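rumano-agents README

Transaction records from mobile money agents, cleaned up enough to use. Maintained by Ye-seo Won. Last touched in July, still a few holes.

What's in it

4000 rows, one per cash-in or cash-out. 13 columns. Two files, agents.csv and moves.csv, join on agent_id. Everything comes from the Rumano pilot, small shops and kiosks that take deposits for the Pap wallet.

Columns you'll care about

agent_id – random string, not the real till number
kind – in or out
amount – local currency, whole units, no decimals
float_before, float_after – what the agent had on hand in e-money
fee – charged to the customer, blank means zero (not missing!)
town – Wakwood or Vekwood, that's it

The rest is explained in columns.txt. Read that before mailing me please.

Known problems

float_after doesn't always equal float_before plus or minus amount. Mostly reversals that got logged as a fresh transaction. I flagged the ones I could find in rev_flag, there are more.

Vekwood times are an hour off in the first batch. Fixed in moves.csv, NOT fixed in the raw folder. Use moves.csv.

Anything under 300 got dropped by the old export script. So small top-ups are missing and your averages will come out high. Can't get them back, the wallet side purged its logs.

A few agents changed shops and kept the same id. Dont treat agent_id as a location.

Loading

Plain CSV, UTF-8, comma separated. Read agent_id as text or the leading zeros go. load.py does the join, needs pandas and nothing else.
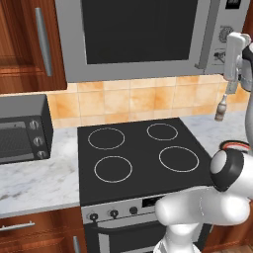

If you get a key error on town you have the old agents.csv, pull again.

Privacy

No names, no phone numbers. Customer ids were removed, not hashed. Timestamps rounded to the hour. Please don't try to match agents back to shops – it's a small pilot and people there know each other.

Use

Fine for teaching, liquidity models, fee comparisons. Not fine for credit scoring, there's no customer history and the sample wasnt drawn for it.

To do

second pass on reversals
fee table for Wakwood, have it on paper somewhere
tests for load.py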